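How Do You Teach a Robot to Pick Up a Blanket?

Pick up a sock. Go on, I'll wait!

Easy, right? You didn't think about it for even a second. Your fingers knew where to go, how hard to squeeze and when to lift. Now I'm going to tell you why that same job gives my robot so much trouble, and what my team found out when we tried to help it.

Our robot is called Drollow. It has an arm, a gripper for grabbing things, and a small camera down by its wrist so it can see what the gripper is up to. Drollow is pretty good with blocks. A block stays the same shape no matter how you turn it. Cloth is much sneakier. Push on it and it wrinkles. Pull it and it stretches. Drop it twice and it lands in two different heaps!

So how does a robot learn something like that? We used a method called learning from demonstration, and you already know how it works, because it's how you learned to tie your shoes. Somebody showed you, and then you copied. In our lab at Gunley, a person steers the arm and grabs the cloth while the robot saves what its camera sees and how its arm moves. One try is called a demonstration. We collected 3975 of them. (My wrists got very tired.)

Then a computer program looks for patterns. When the cloth looks like this, the person moved like that. After lots and lots of practice, the program can make a good guess about what to do with a heap of cloth it has never seen before. 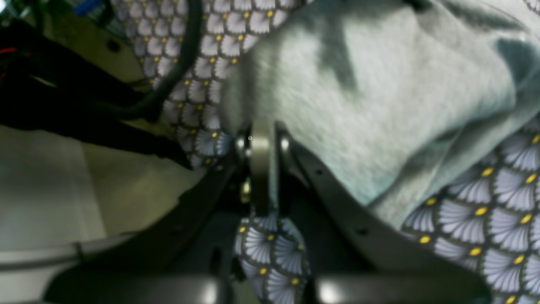 Ojala Soft Things Team, Heten Robotics Department

The fuzzy gray fleece is one of my favorites, and the fabric under it has a print of little fans with a yellow dot at the bottom of each one. Look at it the way a robot has to. Where does one cloth stop and the other start? Which dark lines are folds, and which are part of the print? You can sort that out in a blink. For Drollow it's a real puzzle.

And that puzzle was what we wanted to test. Our question was: does it help to practice on patterned cloth, or does all that busy printing just get the robot mixed up?

We trained the program two ways. One way used only demonstrations on a plain tabletop. The other way mixed in patterned fabrics. Then came the test, with 100 grabs for each program, always on patterns that neither one had practiced with. We kept it fair by using the same cloths for both.

The program that had practiced with patterns did better! The plain-table one kept trying to pinch the printed lines, as if they were wrinkles it could grab. I felt a bit sorry for it.

It still isn't perfect. Thin, slippery cloth is hard for both programs, and sometimes Drollow picks up two layers when we only wanted one. We're working on that next.

Want to try being the robot? Put a towel on top of a patterned sheet, close one eye, and use kitchen tongs to lift just the towel. Then scrunch the towel up a different way and go again. Count how many times you grab the sheet by mistake!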